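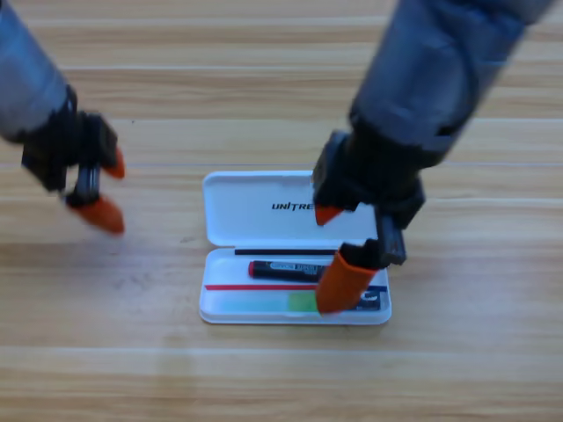

Section 4: Running the art table and collecting entries

By now you should have your school signed up to the Galden Clean Streams poster project, and your box of paper and entry slips should have reached you. If it hasn't, go back to Section 2, where you'll find out how to chase it. This section takes you from the first classroom session through to the day you send the finished posters off to us at Prolerano. It looks long, but please don't be put off! Most of it is the sort of thing you would do anyway, and the rest we have learned from coordinators who were kind enough to write and tell us what went wrong.

Before the first session

1. Count your entry slips against the number of pupils taking part. Each class pack holds 300 slips and 280 sheets of drawing paper, the extra slips being there for the ones that get spoiled (and a good few will be, especially with the younger children, who like to write their names very large indeed). If you are short of either, write to us before you begin and we will send more.

2. Choose your theme from the card in the lid of the box. There are four this year: the river bank, the school pond, what goes down the drain, and litter on the way home. Every class in the school may choose a different one, but please keep to a single theme within a class, as the judges look at each class together.

3. Write the name of the school and the class on the front of the folder in pencil. You may well want to change it later.

4. Put out the drawing things. Pencils, crayons, felt tips, watercolours and cut paper are all welcome. Glitter is not, I'm afraid. It comes off in the folder and finds its way on to everybody else's river.

Note: The paper has a smooth side and a slightly rough side. Either may be used. Paint takes better on the rough side, and felt tips tend to be happier on the smooth.

Caution: Do not use spray glue or spray varnish in the classroom. If a piece really does need fixing, take it outdoors and have an adult do it.

The drawing sessions

We suggest two sessions of an hour each, with a gap of a few days in between. You can of course do it all in one afternoon, and plenty of schools do, but children who have slept on an idea very often come back with a better one.

5. Begin with the talking, and leave the paper in the box while you do it. Ask the class what they have noticed on the way to school, or in the park, or at the bottom of the garden. The Nustden activity sheets (there are six in the blue envelope) will give you some questions if the room goes quiet.

6. Hand out scrap paper for rough sketches. Let each child make as many as they like.

7. When a child is ready, give them one sheet of the proper drawing paper. Keep the picture at least two centimetres in from every edge. Anything nearer than that may be lost when the calendar pages are trimmed, and it is always somebody's favourite duck.

8. Words are allowed on the poster, up to ten of them. Check the spelling with the child while it is still in pencil. We can't correct it for them afterwards, and we wouldn't want to.

9. At the end of the first session, lay unfinished work flat on a shelf or in a drawer. Please don't roll it.
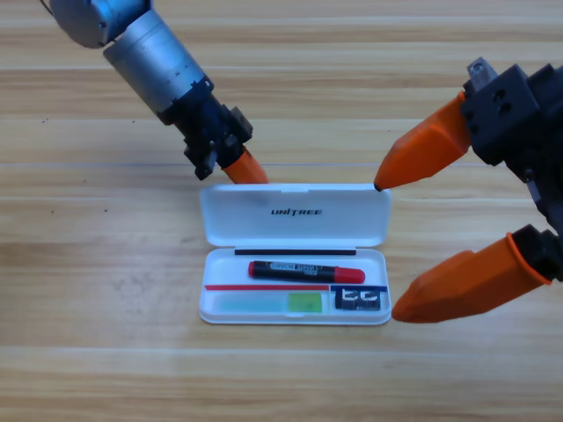
10. At the second session, have everyone finish off and then sit back and look at their own work for a minute or two before handing it in. You would be surprised how many people remember at this point that they meant to put a heron in.

Filling in the entry slip

11. Give each child one slip. The child should write their first name, their age and the title of the picture. Surnames are left off on purpose and should not be added anywhere on the front of the poster.

12. Fix the slip to the back, bottom left, with the poster the right way up when you turn it over. Use a glue stick or a small piece of tape. Staples and paper clips mark the front and catch on the scanner.

13. Copy the same details on to the class list. It is dull work, but if a slip comes loose in the post the list is the only way we can match it up again. Last year we had 1,563 posters through the door, and an evening spent trying to work out which of four otters belonged to which Emily is not one I should care to repeat.

Note: A parent or guardian must sign the pink form before any child's work can be printed in the calendar or shown in the Kivi gallery. A poster without a form can still be judged and will still get its certificate. It just can't be shown in public.

Choosing and sending

14. Each class may send up to twelve posters. How you choose them is up to you. Some schools ask the pupils to vote, others invite in a neighbour or a governor, and one very small school sends the lot every year because the lot comes to nine.

15. Stack the chosen posters all facing the same way with a sheet of the tissue between each. Slide them into the folder with the class list on top and the pink forms behind.

16. Close the folder with the elastic and put it back in the box it came in.

17. Ring or write to book your collection. The driver needs the box to be at the school office by nine in the morning.

Caution: Entries must reach us by 15 Jan 2019. If your school breaks up early in December, do try to book your collection before the holidays, when the vans are a good deal less busy.

After you have sent your box

You will get a letter from us to say that the folder has arrived and been checked. If anything is missing, the letter will say what it is and you will have a week to put it right. Winning schools are told first by telephone and then in writing. The calendar has a print run of 2,000, and each school with a poster in it is sent a bundle to sell or give away as it pleases, with all the money from sales staying with the school for its own outdoor projects.

Posters are returned at the end of the summer term. If you would like yours back sooner, perhaps for an open evening, put a note in with the class list and we'll do our best.

Questions about anything in this section should go to Uriel Quiroga in the schools office, preferably by letter or email. Please put the name of your school at the top. Section 5 covers displays and prize days.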